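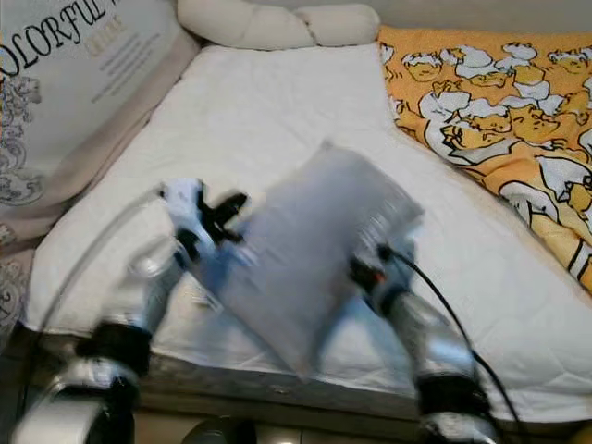
Visit report: Onda bedroom tidying study, Midia
06/06/2022

The Onda group opened its test apartment to outside visitors for one morning. Ifigeneia Xenos, who leads the study, gave the introduction and took most of the questions.

The research question is narrow. A policy for two-armed household work is trained on teleoperated demonstrations, and the group wants to know how much of the training set can be replaced by corrections: short segments in which an operator takes over when the policy drifts. The baseline was trained on 400 full demonstrations. The second policy, called Stirna, used 103 demonstrations plus the corrections gathered in May.

Packaging is a hard case for both. Film bags reflect light and change shape under the fingers, so a pose estimate made before the grasp is of little use after it. Stirna drops the estimate and works from the head camera and joint states alone.
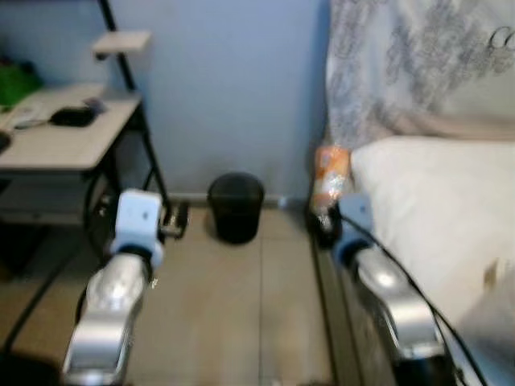
Right gripper with a plastic package at the bedside; trash bin by the far wall.

Xenos reported that both policies reach a similar success rate on packages, with Stirna needing around 11 hours of operator time in total. She would not give a figure for the baseline — the logs were kept differently.

Bedding was discussed next. Each trial is scored by a method taken over from the earlier Pylypenko project, on a scale of 0 to 3, with partial credit if only one arm completes its part.
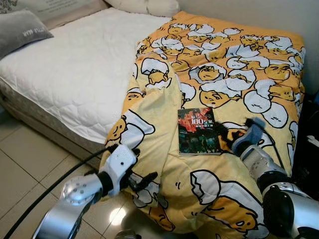

The score says nothing about wrinkles, and a visitor asked whether it should. Xenos replied that two raters had tried to grade flatness and did not agree often enough for the numbers to be used. Coverage of the mattress is measured instead.

Open points from my notes: no test in a second room yet, and no comparison with corrections from untrained operators. The group plans to release the scoring sheets with the paper.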